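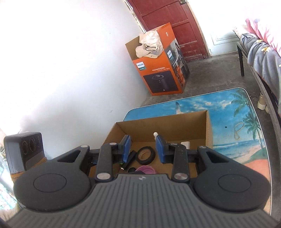
Home and Decorating > Walls and Ceilings

Brown ring on bedroom ceiling keeps coming back through the paint

homa_m
23 Jun 2026
We had a leak from the tank in the loft last September. The plumber replaced the ballcock and the overflow pipe and there has been no drip since. It left a brown ring on the back bedroom ceiling, the width of a dinner plate. I let it dry over the winter and then gave it two coats of Fakmont white matt emulsion. The first coat hid it. By the next morning the ring was back, a bit paler. Same again with the second coat.
Do I keep going with more coats or is there something I should put on first? The ceiling is plasterboard with a skim, flat, no artex. I have half a tub of the Fakmont left and would like to use it.

wrezende
More coats won't do it. The brown is stuff that was carried down by the water and it dissolves in anything water based, so every time you put emulsion on you wet it and it comes through again. You need a stain block. Get a solvent one, give it one coat over the ring and a hand's width past the edge, leave it overnight, then your emulsion on top.

BansheeS
Agree with a stain block but you don't need the solvent kind. I used Zudness water based stain cover on a worse mark than that over our stairs and it has not come back in two years. Two thin coats. The solvent ones stink the house out and you have to throw the brush away.

wrezende
I have had water based ones fail on me three times. They are all right on felt pen and a bit of grease. On an old tank leak I wouldn't bother.

BansheeS
Which ones failed though? They aren't all the same. And did you leave four hours between coats? Most people don't.

wrezende
One was a supermarket own label, one was Zudness, can't remember the third. I left them overnight. The Zudness one held for a month and then a faint yellow edge came up.

nasrin_sh
Before anyone buys anything, is it definitely dry? Plumbers fix the pipe and go. The insulation above can stay wet for a long time and you would never know from below. Go up and put your hand under the loft insulation above the ring. If it is damp or matted down, take that piece out and replace it.
I say this as someone who painted hers three times before looking.

homa_m
Thanks all. I went up at lunchtime. The insulation over that bit is flat and a bit crusty but feels dry. There is a brown mark on the back of the plasterboard too. No drips on the tank or the pipe. I left a sheet of kitchen paper under the joint and will look again tonight.

foroughsh
If the insulation is crusty I'd replace it anyway, flat insulation isn't doing much. A short roll doesn't cost a lot. Wear a mask and long sleeves.
On the stain: wash it first. I have seen people put stain block straight on and then complain that it peels. Sugar soap, rinse with clean water, let it dry properly. You'd be surprised how much of the brown comes off on the cloth.

BansheeS
She has already got two coats of emulsion over it, washing won't reach the brown now.

foroughsh
Washing gets the dust and grease off so the stain block sticks. Brown that has come up through the paint will be on the surface and some of it will come away. It is ten minutes' work.

nasrin_sh
Don't soak it whatever you do. Damp cloth, wrung out. Scrubbing a ceiling with a wet sponge is how you get a second ring.

oldgloss
What about bleach? My dad always dabbed neat bleach on water marks before painting.

wrezende
Bleach is for mould. It can lighten a water mark but the mark will still come through the paint, and you have added more water to it. If there are black or grey spots in the ring then yes, deal with the mould first. I've used Dukine mould spray for that, which is bleach in a trigger bottle as far as I can tell. Windows open, goggles on, you are working over your own face.

homa_m
No black spots, just brown with a darker edge.
The kitchen paper was dry tonight, so I think the leak really is done. I looked up prices. Rashti on the ring road has a solvent stain block in a 500 ml tin and an aerosol, and the Zudness only in the big size. I don't need a big size for one ring.

BansheeS
Fair enough, the big Zudness tin is too much for that. I'd still do the window and the door open and sleep in another room if you use the solvent.

wrezende
Tin over aerosol for a ceiling. The aerosol goes everywhere and you will be covering the whole room in dust sheets. Use a cheap mini roller or an old brush and bin it afterwards. Let the brush dry outdoors before it goes in the bin.

foroughsh
Disagree on the aerosol. For a plate-sized mark it is quicker and leaves no brush marks. Cut a hole in a piece of cardboard a bit bigger than the ring, hold it just off the ceiling and spray through it. Light passes. It does need one that is made to spray upwards, check the can.

nasrin_sh
Whichever you pick, you will probably have to emulsion the whole ceiling at the end. A patch of new matt on an old ceiling shows, mostly in the evening with a lamp on. Half a tub might not be enough for two coats so check before you start.

homa_m
Going with the tin. The room is small and I was going to do the whole ceiling anyway. I will wash it tomorrow and leave it a couple of days, and I'll get some insulation while I'm at Rashti.

oldgloss
Does the stain block need sanding before the emulsion goes on?

wrezende
Only if you have left an edge. Feather it out with the roller while it's wet and you can go straight over once it's dry.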